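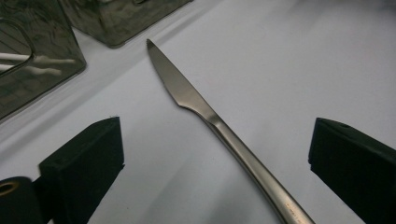 Table knife on the white cover, blade pointing up and left. Small marks near the end of the handle, I could not read them.

November 24, 2018

Today I worked on the cutlery for the Kashindye lunch room. Leonora Sarmiento asked me to decide which table knives we keep and which ones go back to the shelf. We received two sets, one from Godano and one from Vurska, and somebody put all of them in the same drawer before I could write down which is which.

I started with the knife from the top of the drawer. It is stainless steel, with a brushed blade and a smoother handle that gets wider to the end. The upper edge of the blade is almost straight. The lower edge has a soft curve and then a small step before the neck. I think this step is the best way to separate the sets, but I must ask Leonora if the Godano knives have it too. My notes from July say only "plain handle, no pattern", and this does not help me very much.

The marks on the handle are very faint. I tried with the desk lamp from the side, then with the magnifier, and I still could not be sure of one letter. Maybe it is a maker's mark, maybe only a size number. I will try again on Monday with daylight from the window.

Washing: seven knives by hand with the normal soap, dried with the cotton cloth. The first two I left to dry alone in the rack and they got water spots, so please do not do this. Spots went away with a little vinegar.

For the drawer, I cut a divider from the Jindmont cardboard. It is 2 cm too short on the left side. It holds for now but I do not like it.

To do:
Ask Leonora for the Vurska packing list.
Cut a new divider.
Buy 10 small labels, the kind that comes off without glue.
Check the forks also, I did not open that box yet.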